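Choo textile reuse project – progress report to the Gorberg fund

We are delighted with how the second stage is going! Your grant of 3000 euros has let us move from sorting bags to really getting to know the cloth in them, and the sample book now has 31 entries.

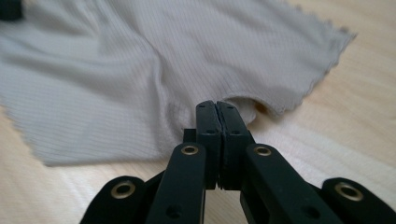 Ea Vestergaard
Project lead, Choo

The pale grey rib knit was our first favourite. Its raw edge frays and ripples, so we plan to try a narrow binding in February – Raghda Abu Hammour has offered to test three widths.

Thin cloths with zigzag edges have become a group of their own, listed by surface pattern.
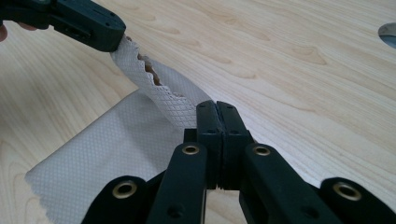

Page last changed: 28/12/2019

Diamonds and fine dots get separate entries, even where both appear on one cloth. We are also writing folding notes for each type, and the beige cloth is next on the list. 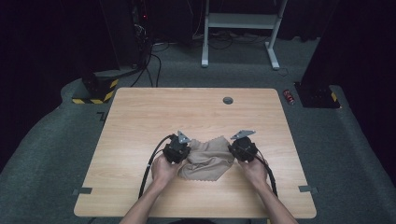
Heike Vogler will edit the notes and send you a draft of up to 5 pages with the next report. We would love your comments on it.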